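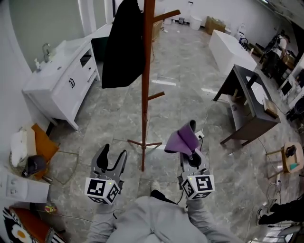
Coat rack with a black garment, and a purple cloth held up in front of it.

Winter Clothing Exchange, Drosmont and Wumascombe
Progress report to the Tolley Fund, prepared by Kanini Barasa

In this period we opened the second exchange point, in Wumascombe, as it was planned in our application. Both points now receive clothes in the morning and give them out from 2 in the afternoon. The delay I wrote about in June came from the rent agreement, and this is now signed.

We set a target of 500 garments for the season. Drosmont is ahead of its share, but Wumascombe is behind, mostly in children's sizes. Idrisa Shemweta has written to 11 schools in the district and 10 of them agreed to collect for us.
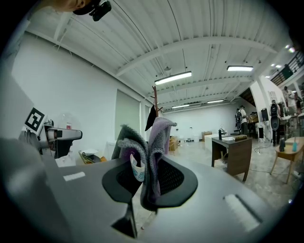

Sorting is still the slowest part of the work. Knitted things take more time than coats - they must be checked for holes and moths before they go on the shelf. Subira Mfinanga made a short guide for this and we started to use it at both points. Yoshinori Tsuji is repairing zippers one evening a week.

Spending is within the budget, except transport. The van from Lowther cost more than we expected, and I ask your permission to move the unused printing money to this line. Sakda Saengthong will send the receipts separately.

Next period we will extend the opening hours in Wumascombe and begin to collect rain boots.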